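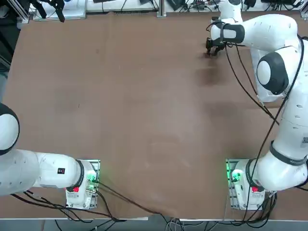 Residency Diary, October: Second Week at the Skevlow Reading Room

The reading room opened at nine and was full by ten. The institution has now received the second part of the Helluletti deposit, consisting of parish letters, ferry ledgers and a quantity of loose receipts. The undersigned was asked to keep this diary for the duration of the residency and will continue to do so in the evenings, when the building is quiet.

The morning was given to the ferry ledgers. The earliest volume runs to 458 pages and is in better order than the catalog suggested. Fares are entered in one hand until the spring floods, after which a second and much less patient hand takes over. This clerk abbreviates nearly everything. "Pd." may mean paid or Pumphrey, the landing on the east bank, and the two are at times found on the same line.

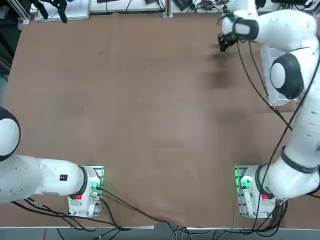
It was therefore decided to leave all such entries as written and to mark the doubtful ones in pencil on the transcription sheets. The practice is slower – it adds perhaps an hour to each session – but later readers will be able to judge for themselves. The Kestus crossing presents no such difficulty, as the clerk evidently enjoyed writing the name and gave the K a long tail every time.

Lunch was taken in the lower hall. The soup was good. Rain began shortly after one and the skylight was covered.

The afternoon session concerned the loose receipts, of which some 200 remain unsorted. Most are for rope, tar and lamp oil. Several carry sums on the reverse that do not agree with the front. Members of the reading group discussed whether the receipts should be filed by date or by landing. Filing by date was favored at first, until it was observed that many bear no date at all. On the value of keeping the original bundles, opinion was divided, and it was put to the meeting by one reader that

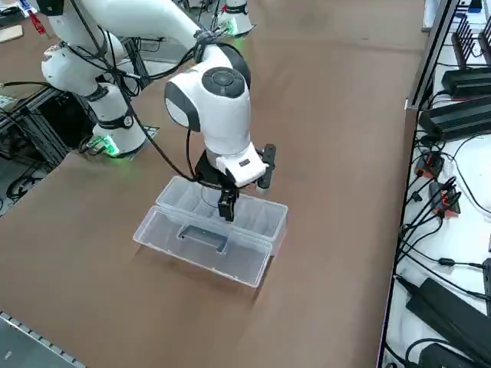 the bundles were tied long after the ferry closed, by someone clearing a desk, and that no great meaning should be read into the string. Another reader replied that even a cleared desk has an order, and asked that the bundles at least be listed before they were opened. The second view was adopted for the present. The list will be begun tomorrow, starting with the Pumphrey papers.

The room closed at five. Three ledgers were returned to the store and one was kept out for the morning. A request for a stronger reading lamp has been entered in the book at the front desk, beneath the earlier request for the same.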